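Prorkier, guía de buenas prácticas para celdas de empuje: reseña tras seis meses de uso

Publicado el 28/09/2021 por Amparo Villanueva

Compramos la guía de Prorkier en marzo, junto con el paquete de plantillas, para poner orden en las pruebas de manipulación sobre mesa. Cuesta 300 euros la licencia de laboratorio y son 78 páginas en PDF, más las hojas de registro. La edición que reseño es la segunda, con traducción al español de Geltumach.

No es una norma ni pretende serlo. Para la parte de seguridad remite desde el principio a la ISO 10218 y a la evaluación de riesgos de cada centro, y hay que tener ambas resueltas antes de abrir el primer capítulo. Lo que regula es el trabajo diario: cómo se prepara la superficie, cómo se colocan las piezas, qué se anota y cuándo se para.

El capítulo dos, dedicado a la superficie, es el mejor. Pide un tablero plano, de color uniforme y que contraste con las piezas, sujeto de forma que no se desplace con el empuje. Si tiene juntas entre tablas, obliga a pasar una pieza por encima de cada una en los dos sentidos y a apuntar si se engancha. Nosotros no lo hacíamos. También pide dejar una franja libre en el borde delantero, sin piezas en la posición inicial.

El capítulo tres trata del útil. Recomienda punta redondeada y una altura fija sobre el tablero, comprobada con galga al empezar cada turno. La galga no viene incluida, aunque la ficha del producto da a entender lo contrario. 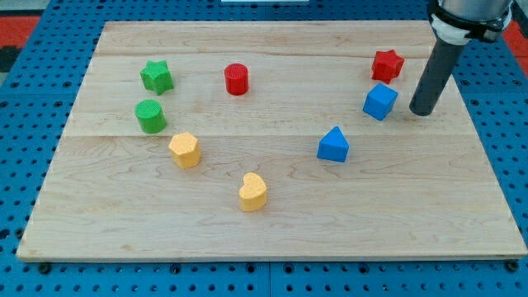 Bloques de cuatro colores sobre tablero de arce, con el útil cilíndrico junto al cubo azul.

La colocación inicial está en el capítulo cuatro y aquí tengo más reservas. La guía distingue entre disposición en rejilla, en arco y libre, y exige registrar cuál se usa. Hasta ahí bien. El problema es que define la separación mínima entre piezas según el diámetro del útil y no dice nada de la forma. Una estrella o un corazón no se comportan como un cilindro cuando se empujan de lado, y el margen que vale para uno se queda corto para el otro. Prodromos Antoniadis, que lleva nuestra celda, ha añadido una columna a la hoja para anotar la orientación de las piezas con puntas o aristas. Se lo enviamos a Prorkier y contestaron que lo estudiarían para la tercera edición.

Las reglas de parada son claras. Se detiene el ciclo si una pieza vuelca, si sale del tablero o si el útil toca la madera. Para entrar a recolocar hay que dejar el robot en parada segura y esperar a que el piloto lo confirme. Nadie mete la mano con el programa en pausa. Parece obvio, pero tenerlo escrito y firmado nos ha ahorrado discusiones con los estudiantes que rotan.

El registro es la parte pesada. Cada ensayo ocupa una fila con 30 campos, varios de ellos repetidos. Con 2,000 ensayos al trimestre la hoja de cálculo se vuelve lenta, y el archivo que entrega Prorkier trae el separador decimal en formato inglés. Hay que cambiarlo a mano en todas las pestañas. Dace Luik nos pasó una versión en CSV que funciona mejor.

Antes habíamos usado el cuaderno de Liao, más barato y más corto. Sirve para una demostración o una práctica de curso, pero no contempla cambios de turno ni control de versiones de la disposición.

La traducción es correcta salvo en el anexo B, donde «fixture» aparece de tres maneras distintas. El soporte responde por correo en dos o tres días.

La recomiendo para laboratorios con varias personas en la misma celda. Si trabaja una sola, con los capítulos dos y cinco basta, y se venden sueltos.

Valoración: 4 de 5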